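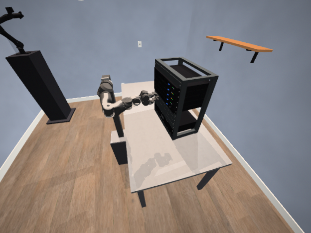

Figure 2. Equipment rack on a tabletop with a pale top.

Section 4: Placing and Loading Your Rundavwood Tabletop Rack

You've got the shelf parts sorted and the kitchen table cleared, so now comes the fun part! Once the rack is loaded you'll have one tidy home for your router, your switch and your music server, and you can finally get all those little boxes off the floor.

Set aside an evening for this. Mateja Nikolovski, who wrote the first version of this guide, likes to start at 4 p.m. while there's still daylight behind the table, and it really does help when you're hunting for a dropped cage nut.

Before you start

Weigh or look up everything you plan to install. Add the numbers together and write the total on the inside cover of this guide. You'll also need a Phillips screwdriver, a small level, a soft cloth and the bag of cage nuts marked Amar.

CAUTION: Never lift a loaded rack. Take the equipment out first, move the empty rack with a second person, then load it again.

4.1 Position the rack

1. Wipe the tabletop and let it dry.
2. Stick the four felt pads to the underside of the rack, one in each corner.
3. With a helper, lift the rack by its side rails and set it down well back from the table edge.
4. Leave a hand's width behind it for cables, more if your plugs are bulky.
5. Lay the level across the top. If the bubble drifts, turn the feet a little at a time until it settles.

Note: If you bought the Enberg side panels, leave them off until the end of 4.3. You'll be so glad of the extra elbow room!

4.2 Fit the cage nuts

1. Decide which unit goes where. Heavy things (battery backup, music server) go at the bottom, light things higher up.
2. Mark the holes with a soft pencil.
3. Squeeze each nut and push it in from the back of the rail until both ears click.
4. Tug it. A nut that wiggles is fine, but one that pops out needs another try.

4.3 Install the equipment

1. Slide in the heaviest unit, support it from below, and start all four screws by hand.
2. Tighten them in a cross pattern. Stop when snug.
3. Work your way up, leaving one blank space above anything that runs warm.
4. Plug in the power last, and switch on one unit at a time.

CAUTION: Keep the vents clear on every side. Don't drape a cloth over the rack, even a thin one.

Tip from Judite Azevedo: label both ends of every cable before you plug it in. She uses colored tape and a fine marker, and her rack is a joy to work on.

Spare parts

Cage nuts and screws, mixed bag: order no. 398
Felt pads and leveling feet: order no. 415

Go on to Section 5 for cable routing and the Ivanov patch panel.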